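Clear plastic containers fail in a few predictable ways: they cloud, they hold odor, they take on color at the rim, and they crack where the wall changes thickness. Most of this comes from heat, abrasion and storage with the lid on. The notes below cover food and dry-goods containers used in a home kitchen or a small workshop.

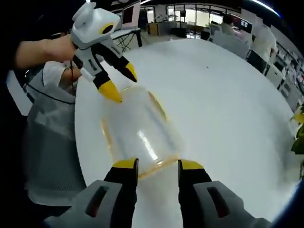

## Sorting by resin code

Turn the container over and read the number in the triangle before deciding how to wash it.

- **1 (PET).** Clear, light, softens easily. Cool or lukewarm water only. Most thin jars and bottles are this.
- **5 (PP).** Slightly milky even when new. Tolerates hot water and the top rack.
- **6 (PS).** Glass-clear and brittle. Hand wash. Keep away from citrus oil, which crazes the surface.
- **7 (other).** Treat as code 1 unless the maker says otherwise.

Unmarked containers go with code 1.

## Removing film and cloudiness

There are two kinds of cloudiness and only one can be fixed. Rub a drop of white vinegar on a small patch and leave it for 4 minutes. If the patch clears, the haze is mineral film. If it stays, the surface is scratched or etched.

For mineral film:

1. Fill with equal parts white vinegar and lukewarm water.
2. Let stand for half an hour.
3. Wipe with a soft cloth. No scouring pads, including the white "non-scratch" type.
4. Rinse twice and air dry upside down on a rack, not on a flat towel.

Light scratches can be reduced on the outside of a container with wet abrasive paper, 800 grit, followed by plastic polish. Do not do this on any surface that touches food. A polished container goes to the workshop and stays there.

## Odor and color

Tomato, turmeric and chili oil go into the plastic itself, so soap alone has little effect. Wash first to remove loose fat. Then apply a paste of baking soda and water, leave it overnight, and rinse. Direct sun on a windowsill for a day or two fades what remains — turmeric responds best, tomato less so.

For odor without color, pack the dry container with crumpled newspaper, close it, and wait up to 2 days. Wash again afterward. Coffee and onion usually need a second round.

## Lids and threads

Dried sugar or oil in the threads causes most stuck lids. Run warm water over the lid only, wait a minute, and turn with a rubber glove. Do not pry with a knife; the rim chips and will not seal again.

Clean threads with an old toothbrush. Lift out the gasket, if there is one, and dry it separately. Store containers with the lids off and filed on edge in a drawer or a narrow box.

## Reuse in the workshop

Clear containers are good for screws, washers and dry pigment. They are not suitable for solvents. Acetone attacks polystyrene almost at once, and lacquer thinner softens several others. Keep thinners in the can they came in.

Label the side as well as the lid, as lids get swapped. Masking tape and pencil outlast most markers. Tape residue comes off with cooking oil left on for ten minutes — then dish soap.

Discard any container with a crack that catches a fingernail.

*Aldana Figueroa. Revised 14 Aug 2019: sunlight note added, bleach method removed.*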